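2022-03-21

Rain until lunch, so the outside door stayed shut and I worked on the yellow again. The hallway samples from February have had long enough to cure, and I can compare them properly.

Result: the undercoat matters more than the topcoat. Yellow over the old green needed four coats and still read slightly cold at the edges. Over white it covered in three, but the brush marks showed. Over pale gray it also covered in three, and the marks were harder to find. I would have guessed white. Maximiliano Lozano said gray on the phone last month and I wrote it down without believing it.

The other finding is how far the color shifts with the direction of the light. A flat sample on the table looks like lemon. The same sample stood upright goes toward orange, and I had been blaming the tin for that.

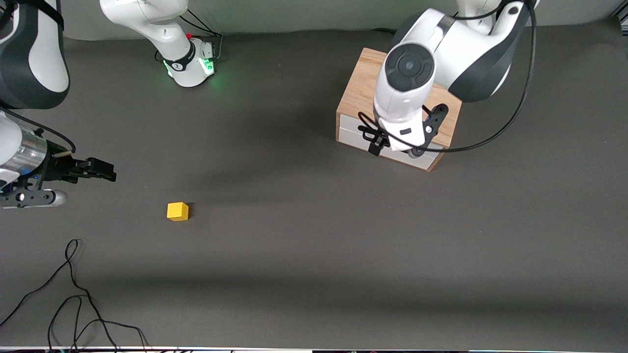 Small yellow cube and wooden box, gray surface.

Drove to Gratgate after lunch for the second tin. They had the Arrieta satin but only in the large size, so I took it. The batch number differs from the first, which means boxing the two together before I start on the door. I will need the big bucket for that, and the big bucket has grout in it.

Sanded the test board with 3,000 grit, wet, to see whether the sheen could be brought down evenly. It can, on the flat. On the molding it cuts through at the corners almost at once. Stopped there. The molding will have to be left as it comes off the brush.

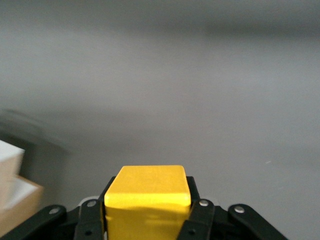 Drying times so far are longer than printed on the tin. Touch dry at six hours in the hallway with the heating off. The kitchen was quicker, but I didn't note the time and will have to repeat it. Moved the hygrometer to the shelf by the meter cupboard, away from the radiator, where it had been reading low.

Wrote to Kulludora about the door furniture. The replacement plate they sent has the right hole spacing but is thicker than the old one, so the recess needs deepening or the latch will stand proud. They can have it back if they pay the postage to Stulham and return. No reply yet.

Still to do: clean the bucket, strain the old tin — there is a skin on it — and take the door off its hinges before the first coat. Masking tape is down to the end of the roll.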